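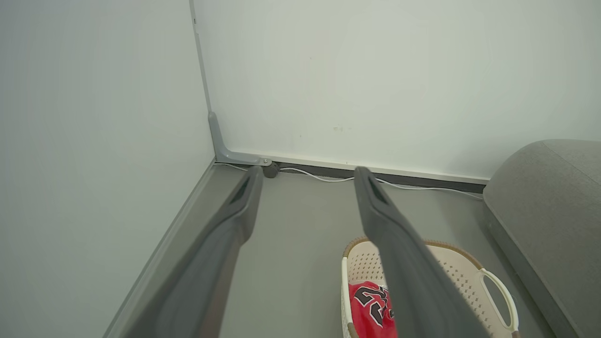 3.2 Room corners and the storage of laundry

Corners came up in the household interviews more often than we had planned for. When we asked people where washing waits between the dryer and the cupboard, the usual answer was a spot on the living room floor, close to the sofa, where it could be folded in front of the television. Few of them had chosen the spot with any care. In the Eltberg room (Figure 2) the left wall and the back wall are pale and plain, and a grey metal bracket sits low in the corner between them, with one arm running along the base of the back wall. Upholstered furniture takes up the right side. What is left is a pocket of floor with walls on two sides and seating on the third, and we use the word "pocket" in this sense for the rest of the paper.

We recorded 47 pockets across the homes in the study. Most were used for one thing at a time, and that thing changed through the week. A pocket might hold washing one morning and toys or a bag of recycling by the evening. Mavromatis coded each use from the diaries, and Michailidis coded a second copy without seeing the first. Where the two disagreed, the entry was read again and settled by discussion. The disagreements were mainly over whether a basket left out after folding counted as stored or as forgotten. We settled on stored if the diary gave the same place for it again the next day.
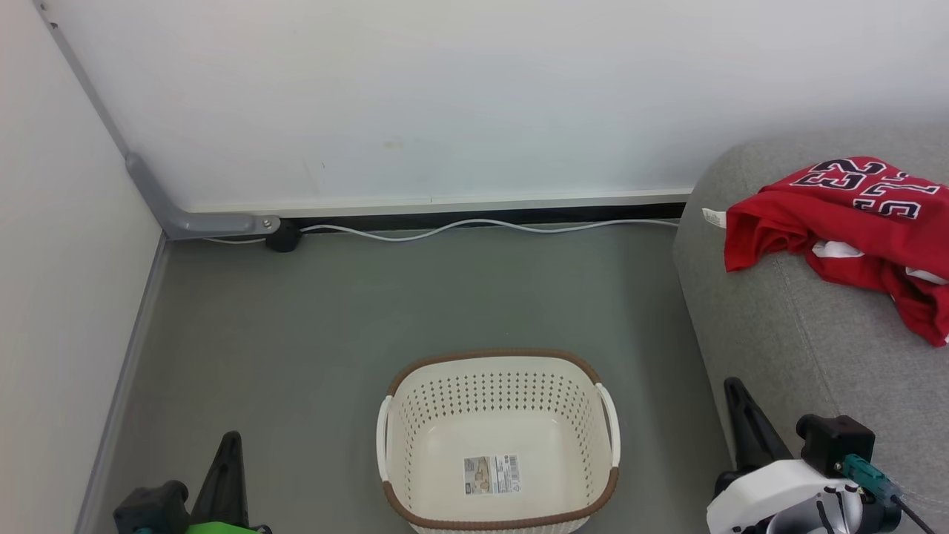

Fittings near the floor mattered more than we expected. Brackets, cables and baseboards all keep a basket a little way off the wall, and several people said they left a gap on purpose so that they could sweep behind it. Others pushed the basket in as far as it would go and cleaned there only when the sofa was moved. Neither habit was linked to the size of the home. It did seem to go with the kind of basket – people with rigid baskets left gaps, while those with soft bags did not.

Six households told us they had tried keeping the basket in the laundry or the hall and had gone back to the living room within a month. The reason given was nearly always the folding. One woman in Wustus put it this way: "If it's not beside me when I sit down, it doesn't get done." We return to this point in Section 4, where the diary entries for September are compared with the earlier set.

Figure 2. Room corner with sofa, Eltberg.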